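4.2 Countertop appliances and the "kitchen clutter" account of cooking frequency

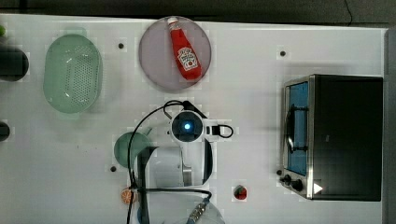 Figure 5. Small kitchen items on a white tabletop: a colander, a plate with a ketchup bottle, and a toaster oven.

A popular claim in housing and lifestyle writing holds that people cook less when their counters are full. The argument is simple enough. Food preparation needs a clear surface, appliances take up the surface, and so each new appliance is said to push the household a little closer to takeout. Tomić's early notes for this project took the claim more or less for granted, and our first survey was written with it in mind. We no longer think the evidence supports it, and this section sets out why.

The first problem is one of measurement. Most of the reports we reviewed ask people whether their kitchen feels crowded and then, a question or two later, how often they cook. A person who dislikes cooking has good reason to describe the kitchen as a nuisance, and a person who enjoys it may not notice the crowding at all. The two answers are not independent, and treating one as the cause of the other is a guess. Some reports add a photograph of the counter, scored by a coder, but in the ones we could check the coder had also seen the questionnaire. That does not inspire confidence.

The second problem is what gets called clutter. In the coding guides we collected, a toaster oven is nearly always scored as an obstacle. A cutting board of similar footprint is scored as equipment in use. So is a dish rack, in two of the guides, unless it holds dishes, in which case it becomes clutter again. Condiments are worse. A ketchup bottle like the one in Figure 5 would count as food storage under one guide, as a table setting under another, and would be left out entirely under a third, which excludes anything that can be lifted with one hand. We could not find a written defense of any of these choices. A result that depends on them should be read with care.

To see how much the choices matter, we went back to our own survey. The full sample was 339 households in two towns, Bruria and Makokha, of which 323 returned a usable cooking diary. Households kept the diary through April and recorded each hot meal prepared at home, along with the main appliance used. Counter space was measured with a tape by a visiting interviewer, who did not see the diary. We defined free counter as any unbroken stretch of surface deep enough to hold a standard dinner plate, and we counted appliances only if they were plugged in or within reach of an outlet.

Under this definition the link between free counter and hot meals is weak, and it changes sign between the two towns. In Bruria, households with more free counter cooked slightly more often. In Makokha they cooked slightly less. Neither difference survives once household size is included. Larger households cook more, own more things, and have less room to put them down, and that alone is enough to produce most of the patterns reported elsewhere. We find it odd that so few of the earlier reports include household size at all.

The toaster oven deserves a separate word, as it is the appliance most often blamed. Of the usable diaries, 41 came from households that listed a toaster oven as the main appliance for at least one hot meal a day. These households did not cook less than the others. They did cook differently: smaller portions, more reheated food, fewer meals that used more than one heat source. Whether reheating counts as cooking is a fair question - the diary treated it as cooking if the food was combined with anything prepared fresh that day - and a stricter rule would lower the total for this group. It would lower the totals for the other groups too, and we do not know by how much in either case. The diary was not built to answer that, and we would rather say so than force a number out of it.

Supporters of the clutter account sometimes point to the Ponduris trial, in which residents of one apartment building were asked to store every small appliance in a cabinet for a set period. Home cooking rose. It also rose in the comparison building, by a smaller amount, and the trial ran during a stretch when the nearest grocery store had extended its hours. The authors mention the grocery store in a footnote and do not return to it. Residents were also told what the trial was about before it started. People who know they are being watched for cooking tend to cook, and a rise under those conditions tells us very little about cabinets.

A related line of work, sponsored by the shelving maker Hullano, reports that wall storage leads to "more confident" home cooks. Confidence was rated by the participants on a scale of one to 5, after they had been given the shelves for free. We were not able to get the item wording. Mollel wrote to the company twice and received a brochure.

None of this shows that counter space is unimportant. A kitchen with no place to set down a hot pan is a bad kitchen, and several of our interviewers came back with notes that made the point bluntly. One household in Makokha chopped vegetables on top of the washing machine and stopped whenever the spin cycle began. But cases like this sit at the far end of the range. They say that some minimum is needed. They do not say that going from an adequate counter to a generous one changes what people eat, and it is this second claim that appears in the design guides and the sales material.

There are limits on our side as well. The two towns are not typical, and both have more older housing than the region as a whole. A single month is a short window. The interviewer visits were arranged ahead of time, and it would be surprising if nobody tidied up first. If tidying was more common among frequent cooks, our measure of free counter is off in a direction that would favor the clutter account, so the weak result stands in spite of it. If it was more common among those who rarely cook, the bias runs the other way and we may have missed something. We have no way to separate these. A repeat visit without notice was proposed and dropped after objections from the households, which we thought were reasonable.

Section 4.3 turns to the number of working burners, where the diary data are more complete and the earlier literature is, if anything, less careful.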